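The workbench should be allowed to hold lunch

I have worked at benches of one kind or another for 11 years, and most of them came with a rule that nothing edible went near them. The rule was usually on a laminated card. At Clerkis, where I rented a place until July, it was on the wall twice, once by the door and once over the sink. I think the rule is wrong for most of the benches it is applied to.

A bench is a table where people spend the day. Things end up on it: a green cutting mat, a phone, a grey box with a ribbed side, a large white cylinder set down next to the mat. None of these was made to go with the others, and they get along well enough.

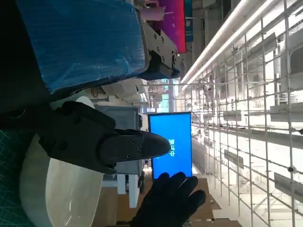
Page last changed: 15/12/2024

The phone is the part I would point to. It goes everywhere with us, on buses and into kitchens, and it gets picked up with gloves on and put down again wherever there is space. Very few benches have a card on the wall against phones. If we are serious about keeping a surface clean, the phone ought to be the first thing sent out of the room, well ahead of an apple.

I accept that some benches must be kept clear of food. Anywhere with solvents, solder, resin or fine dust, the answer is no, and I would not argue with anyone who told me so. But a lot of benches are used for cutting card, sorting parts and looking things up. The people who wrote the rule for the first kind copied it out for the second kind without looking at what was being done there.

At Prisetti the rule was strict and the lunch room was 70 steps away, down a flight of stairs. People did not walk it. They kept biscuits in drawers, and the drawers had mice. A bowl in plain sight would have been cleaner.

So my case is for fruit, and for grapes most of all. They need no knife or plate. A good red bunch, glossy, with a little bloom still on the skins, can be washed at the tap and put down where everyone can reach it. A grape with a small dark scar on it is still a good grape, and I wish shops would stop picking those out.

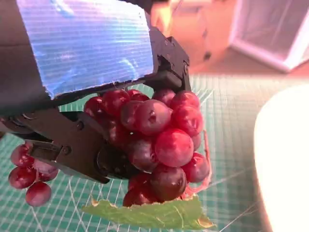 What I would ask for

Keep one end of the bench for food and the other for work. Wash the fruit before it comes in. Take gloves off before eating. Have a bin with a lid, and empty it at night — the stalks are what bring the flies.

Zomstead has worked this way for 2 years and the benches there look the same as anyone else's. Poulain tried it and gave up, mainly over crumbs, and I think they should have banned the bread and kept the fruit.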